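Visit report: Trisell's short video operations, Irska office

Trisell opened its Irska office to trade press and publishing partners on Monday, April 21, 2025. The company runs Pace, a short video app, and Rutell, the scheduling and reporting tool that most of its larger publishers use. The visit took in the upload pipeline, the review floor and the product lab, in that order.

Brunello Donati, who heads platform operations, led the first session. Uploads to Pace are split into two-second segments on arrival and transcoded in parallel. Each clip is stored in 12 renditions, covering four resolutions and three bitrates. The lowest rendition is published first so that a clip can be served while the others are still in the queue. Donati put the median time from upload to first playable version at 2 seconds for clips under a minute. Longer clips were not included in that figure.

The company has stopped reporting registered accounts to partners. It now reports monthly logged-in viewers, counted once per account across phone, tablet and TV. A view is recorded when playback starts, with no minimum watch time, and loops are excluded. Several publishers asked for a separate count at the three-second mark. Donati said the data is already collected and will be added to Rutell in June.

The review floor was the shortest stop. Automated checks handle duplicate footage and audio claims before a clip reaches a person. The queue display showed 766 items at the time of our visit, most of them audio disputes. Reviewers work from a fixed list of policy codes, and the code is passed to the creator along with the decision. Appeals go to a different reviewer.

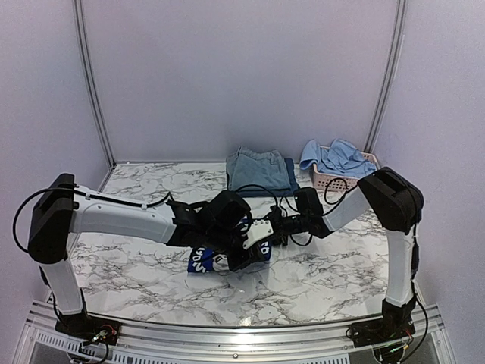
Two arms meeting over a marble-patterned tabletop.

After lunch the group moved to a demonstration of the new Rutell dashboard. The main change is that retention curves can be compared across clips of different lengths, with the time axis shown as a percentage. Exports are limited to nearly 2000 rows per file. Publishers with large back catalogs will need to use the API, which has no row limit but is rate-limited by account.

Revenue sharing took up most of the closing questions. Ad income from the Pace feed is pooled each month and divided by share of eligible views, after music costs are deducted. Trisell did not disclose the size of the pool or the average payment per thousand views. It also declined to say whether clips reposted from other apps are ranked lower, beyond noting that visible watermarks are one of the signals used.

Slides from the first session were sent to attendees the same evening. The dashboard slides are to follow once the export documentation has been updated.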